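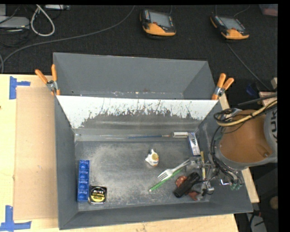

Mixed small items in the front compartment of a two-part bin, with spring clamps on the rim.

Bin setup for the shop arm: house rules

Posted 2023-11-01 by Darnell Villanueva. Replaces the August sheet.

Clamp the bin before you load it. Two spring clamps are enough for the gray size. Put them at opposite sides and check that the handles stay out of the path of the wrist. If a clamp slips when you push the bin by hand, swap it for one with a stronger spring.

Mark the corners with blue tape on the tabletop. Masking tape leaves residue on bare wood if it sits for a month, so use painter's tape and change it when it starts to lift.

Load one compartment and leave the other clear. Spread things out. Long thin items such as pencils and forks can lie at any angle, but keep them below the rim. Nothing over 200 grams goes in, and no glass, open blades or loose batteries.

Hang the pendants up or set them where you can reach the stop button without leaning over the bin. Don't stack anything on the cords.

Keep hands out of the bin while the arm has power to the motors. To free a stuck item, press stop, wait for the status line to change, then reach in. Yoon-hee Geum has asked that we write every stop in the log, even the short ones.

Scuffs on the bin floor are fine. Cracks are not. Wipe out the dust with a dry cloth every 30 runs and look along the divider for sharp edges. A bit of 200 grit takes them down.

Spare bins are on the Ferham shelf. Ask Hiu-tung Lo for the key.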